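Week six of the gripper project

The club has been quiet on here since February, mostly because I kept meaning to write a proper update and then spending the evening rewiring something. So this is a catch-up on the student side of the robotics club at Trornholm, and on the hand-held gripper work in particular.

For those who haven't followed along, we enter a sorting event each year called Skistside. Teams bring an arm and a trained policy, and the organisers bring a box of household things that the arm has to pick up and put away. Last year we programmed every motion by hand. It was slow going and we finished near the bottom of the table. This year we're teaching the arm from demonstrations, and the demonstrations come from people holding a gripper and doing the job themselves.

The budget for the gripper was 400 dollars, out of the club's yearly grant. Most of that went on the camera, the trigger linkage and a spool of black filament that we got through faster than planned. The finger design is based on one that Silvan Gruber drew up for his coursework last term. We changed the pad shape twice. The first version was too flat and rolled pens out sideways. The second had a deep groove that was good for pens and hopeless for cloth. The current one is a compromise, and it's the one we've been collecting with.

Cloth is the part that takes the practice. The task we picked for March is moving clothes in and out of a basket on a tabletop, and it sounds easier than it is. You have to come in low, close on a fold and lift without dragging the rest of the pile along. When you do it with your own fingers you feel the fabric start to slip and you squeeze harder. With the gripper you only have the trigger, and it took most of the team a couple of sessions to stop overshooting.

We set a target of 50 good demonstrations for each item before anyone trains anything. A good one starts with the gripper open over the table, stays at an even speed and finishes with the fingers clear. If you stop halfway to scratch your nose, it goes in the reject folder. I have quite a few in the reject folder. 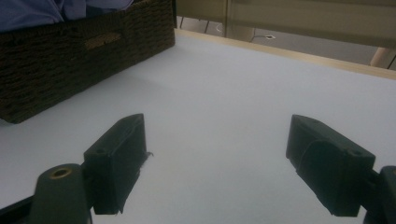

Silvan thinks the target is too low for anything soft, and that we should double it for clothes and cut it back for hard objects. His argument is that a mug is the same shape every time and a shirt never is. He also asked that we stop tidying the clothes between takes, because the arm won't get them tidy at the event.

I agree with him on the second point and we've already changed it. On the first I'm less sure. Doubling the clothes would use up all the bench time we have left before the practice round, and we still haven't got a full set for the kitchen items. We settled on finishing the kitchen set first and using whatever time remains for fabric.

The other job this month has been the software. We store everything in a program called Flovura, which one of last year's students wrote and then left us with very few comments. It does the syncing between the camera and the trigger reading. For two weeks the trigger values were arriving late, so in the recordings the gripper seemed to close after it had lifted the object. We blamed the cable, then the sensor, then each other. The fault was a buffer setting in a file I had edited myself in the summer. I've written that up on the club wiki so the next person can find it quicker than I did.

We lost some older recordings to this, though fewer than I'd feared. The delay was constant, so most of them could be shifted back into line with a short script. I'd still rather have new ones for the mug and the bowl.

Training happens on the machine in the Prantl lab, and we get it overnight when the research students don't need it. The first model picked up the sponge 6 times out of 16 tries. The misses were nearly all on the same side of the table, and when we looked at the recordings we found that almost everyone on the team is right-handed and starts from the right. We now have a sheet taped to the wall with starting positions on it, and you take the next one on the list whether it's comfortable or not. My left-side demonstrations are ugly but they count.

Still to do before the practice round:

Finish the kitchen items.
Print spare fingers – two sets at least, plus screws to suit.
Label the battery packs, as the old labels have rubbed off.
Work out who can drive the van.

Bench sessions are running as usual, and new members can come along without any experience. You'll be handed a gripper and shown the starting sheet, and after a few warm-up tries we'll start recording. Bring a jumper, as the heating in that building goes off at five.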